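Steaming Potatoes in an Electric Cooking Pot

Posted September 20, 2024, in Small Kitchen Basics

An electric cooking pot does a good job with small potatoes, and it leaves the stove free for the rest of the meal. The method below is for whole potatoes with the skin on. It works in most countertop pots with a glass lid, a heat setting you can turn down, and room inside for a basket or a low rack.

What you need

Enough small potatoes to cover the basket in one layer, or two at most
2 cups of water
A steaming basket or rack that fits your pot
Salt
Butter or olive oil for serving
A thin knife or a skewer for testing

Choosing the potatoes

Pick potatoes that are close to the same size. If one is twice as thick as the others, cut it in half or save it for soup. A long, thin potato cooks faster than a round one of the same weight, so go by thickness when you sort them.

Waxy kinds hold their shape best. I have used Panach and Marinho from the farm stand and both came out firm. Marinho takes a few minutes longer. Floury potatoes can be steamed too, but the skins split and they are better mashed.

Skip any that are soft, sprouting heavily or green. A little surface roughness is fine.

Washing and trimming

Fill a bowl with cold water and let the potatoes sit in it for a few minutes. Rub each one with your hands or a soft brush, then rinse under the tap. Dig out the eyes with the tip of a knife. Set the clean ones on a plate and look them over again before they go in the pot.
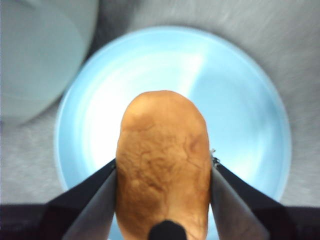
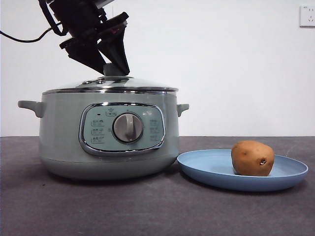
Skins tell you how much scrubbing to do. New potatoes dug in June have a thin skin that rubs off under your thumb, and a quick rinse is enough. Later in the year the skin is thicker and dirt settles into it. A lumpy tan potato with fine brown cracks and creases, like the small oblong one against the blue plate, should be brushed along the creases as well as across them. You do not need to peel it. If a dark patch worries you, nick it with a knife. When the flesh underneath is clean and firm, cook it as it is. If the brown goes deep, cut that part away.

Loading the pot

Pour the water in first, then set the basket over it. The water should stay below the bottom of the basket. If it touches the potatoes, take some out - they will boil on the underside and get waterlogged.

Put the thickest potatoes toward the middle. Leave small gaps so the steam can get around them. Sprinkle with salt and put the lid on. Check that it sits flat all the way around the rim, and keep any vents in the glass clear.

Cooking

1. Turn the pot to high and wait until steam comes out steadily.
2. Turn it down to medium. On a pot that shows degrees Fahrenheit, mine does well at 315 for heating up and lower after that. Follow your own manual if it gives a steaming setting.
3. Steam small potatoes for roughly 25 minutes. Leave the lid alone for most of that time.
4. Lift the lid by the knob, tilting it away from your face. Use a folded towel if the knob gets hot.
5. Push the knife into the thickest potato. It should slide in and come out without lifting the potato with it.
6. If the center is still hard, put the lid back and give them 8 more minutes. Add a splash of hot water if the pot is getting low.

Switch off and unplug the pot before you take the basket out. Steam will keep rising for a while.

Serving

Tip the potatoes into a warm bowl and let them stand for two minutes so the skins dry. Add butter or oil and more salt. Chopped dill or chives go well with them.

For potato salad, cut them while they are still warm and pour the dressing over right away. For frying the next day, cool them whole, cover them and keep them in the refrigerator. Slice them cold.

Cleaning up

Let the pot cool before you wash it. Wipe the outside and the control panel with a damp cloth, and never put a pot with built-in electrics in the sink. Potato starch leaves a cloudy film on the inside of a glass lid. Warm water and dish soap will take it off if you do it the same day. Dry under the metal rim, where water tends to collect.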